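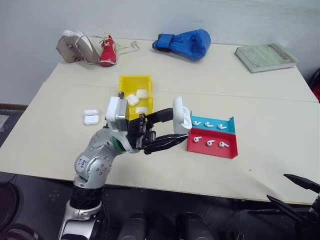 Um estojo de AirPods branco na garra de um braço robótico.

O que é uma ação (e porque é que o preço dela não está quieto)

Quando eu era pequena, o meu pai ouvia as notícias na cozinha e havia sempre um senhor a dizer que "as ações subiram" ou "as ações caíram". Eu imaginava umas coisas a trepar por uma escada e a estatelarem-se cá em baixo! Perguntei uma vez o que era uma ação e a resposta foi tão comprida que fui brincar a meio. Por isso vou tentar explicar isto como gostava que me tivessem explicado a mim.

Vamos começar por gelados, porque eu gosto de gelados.

A Romana Kadlec tem uma gelataria chamada Gritetti. Faz gelado de limão, de avelã e um de figo que eu acho esquisito mas que há quem adore. A fila chega à rua e a Romana quer abrir uma segunda loja ao pé da praia. Só que uma loja nova custa muito dinheiro: é preciso arcas, balcão, colheres, renda, alguém para atender. E a Romana não tem esse dinheiro todo guardado.

Pode pedir emprestado ao banco, claro. Mas também pode fazer outra coisa. Pode imaginar que a Gritetti é uma tarte, cortá-la em 20 fatias iguais e vender algumas. Cada fatia é uma ação. Quem compra uma fatia passa a ser dono de um bocadinho da gelataria (atenção, dono de um bocadinho da empresa, não pode entrar lá e levar a arca do limão para casa).

A Romana fica com 15 fatias e vende 5, a 10 euros cada uma. Nas empresas a sério as fatias são milhões e as contas são bem maiores, mas a ideia é igual.

O Matěj Mikuš compra uma dessas fatias. Chama-se acionista, que é só a palavra para quem tem ações.

E o que é que o Matěj ganha com isso?

Pode ganhar de duas maneiras. A primeira: se a Gritetti vender muitos gelados e sobrar dinheiro depois de pagar tudo, a Romana pode repartir uma parte desse lucro pelos donos das fatias. A esse dinheiro chama-se dividendo. Se repartir 20 euros pelas 20 fatias, o Matěj recebe 1 euro. Não dá para ficar rico, mas dá para uma pastilha ou duas.

A segunda: o Matěj pode vender a fatia a outra pessoa por mais do que pagou. Imagina que a loja da praia é um sucesso enorme. De repente toda a gente quer uma fatia da Gritetti e há poucas à venda. Alguém oferece 13 euros pela fatia do Matěj. Ele tinha pago 10, por isso, se aceitar, fica com mais 3 euros do que tinha. O preço subiu!

Agora a parte chata. Chega dezembro, está um frio de rachar e ninguém quer gelado. As pessoas começam a pensar "hum, se calhar esta gelataria não é assim tão boa ideia" e já só oferecem 5 euros por fatia. Se o Matěj vender nesse dia, perde metade do que pagou. Se não vender, continua com a mesma fatia na mão e pode esperar — só que ninguém lhe pode prometer que o preço volta a subir. E se a Gritetti fechar as portas de vez, a fatia pode acabar por não valer nada.

É a isto que os crescidos chamam risco.

Então quem é que decide o preço?

Eu achava que havia um chefe dos preços, sentado numa secretária muito grande. Não há. O preço sai do encontro entre quem quer comprar e quem quer vender. É como trocar cromos no recreio: se toda a gente quer o mesmo cromo e só existem três na escola, quem o tem pede muito por ele. Se metade da turma o tem repetido, quase que se dá.

O sítio onde se compram e vendem ações chama-se bolsa de valores. Antigamente as pessoas iam lá gritar umas com as outras (a sério, gritavam e faziam sinais com as mãos). Hoje é quase tudo feito por computador, muito mais depressa e com menos dores de garganta. Ao domingo, em muitos países, a bolsa está fechada, e os preços ficam parados até voltar a abrir.

Palavras para guardares

Ação: uma fatia de uma empresa.
Acionista: quem tem uma ou mais fatias.
Dividendo: a parte do lucro que é repartida pelos acionistas.
Bolsa: o mercado onde se compram e vendem as fatias.

Se quiseres experimentar em casa, inventa uma empresa (uma banca de limonada serve muito bem), corta uma folha em 20 papelinhos e vende-os à família em troca de feijões. Depois conta-lhes uma notícia boa, ou uma má, e vê quantos feijões oferecem por cada papelinho. A minha irmã fez isto e ainda hoje me deve feijões.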